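Reporting Weekly Admissions for an Independent Cinema

Guidance for member venues of the Tindby Exhibitors' Network

Every member venue is asked to submit a weekly return of admissions and box office takings for each film on its programme. The returns are used to compile the network chart and to settle film hire with distributors. This page sets out how to prepare a return and how to correct one after it has been sent.

Before you begin

You will need the closing report from your ticketing system for each day of the playing week, the booking confirmation for each title, and your venue code. Venues using the Cuso ticketing system can produce all the daily reports in a single export from the Accounts menu. Other systems may require one report per day.

Step 1. Separate admissions by title

List each film on its own line. Where a film has been shown in both subtitled and dubbed versions, enter the two versions separately, as distributors frequently hold different terms for each. A double bill sold on one ticket should be entered under both titles, with the takings divided as stated in the booking confirmation.
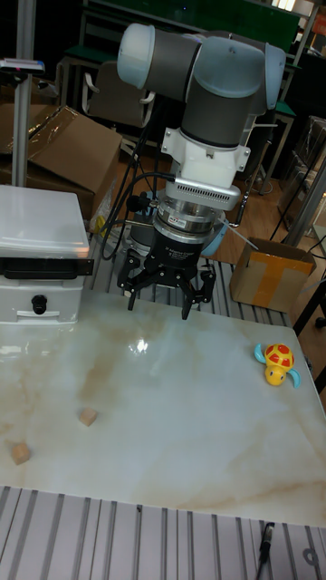 Should complimentary tickets be included in the admissions figure?
Complimentary tickets are entered in their own column and are left out of paid admissions. Tickets sold at a reduced price, however small the charge, count as paid.

Step 2. Enter gross takings

Enter the full amount paid by customers for admission, including tax. Booking fees, food and drink, and the sale of programmes must be left out. If a ticket was sold as part of a meal package, enter only the admission portion.

As an illustration, a venue with 84 seats that gave seven screenings of one title in the week has a capacity of 588. Paid and complimentary admissions for that title, taken together, cannot exceed this figure. The form will reject any line where occupancy is greater than 100 per cent – the usual cause is a screening that has been left off the schedule.

Step 3. Record previews and special events

Previews held before the release date should be marked with the letter P. Their takings are held over and added to the opening week, so they should not be entered a second time when the film opens. Private hires are recorded on the separate hire sheet and do not contribute to the chart.

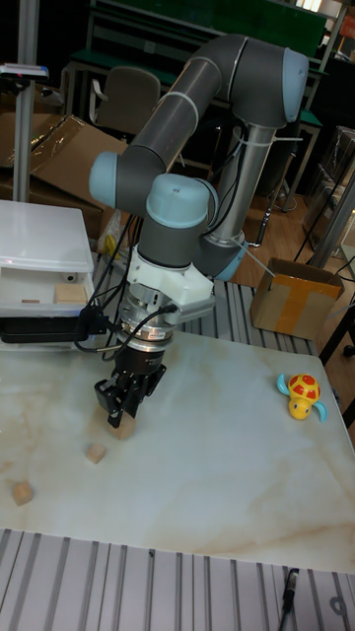
Festival screenings follow the same pattern as previews, except that the letter F is used and the takings are not carried forward. Venues taking part in the Hepburn season in February should enter each title individually and not under the name of the season.

Step 4. Check and submit

Compare the total on the form with the total on your ticketing reports. Any difference should be explained in the notes box. Returns must reach the network office by 4 p.m. on the day after the playing week closes. Late returns will be shown in the chart as estimates until the confirmed figures arrive.

Correcting a return

A return may be reopened until the distributor has issued its invoice. Select the relevant week, choose Amend, and enter the revised figures in full. For titles handled by Asisov, a copy of the amended return should also be sent to the distributor directly – its accounts department does not receive amendments through the network form.

Ticketing reports should be kept with the venue's accounts, together with a copy of each return as submitted.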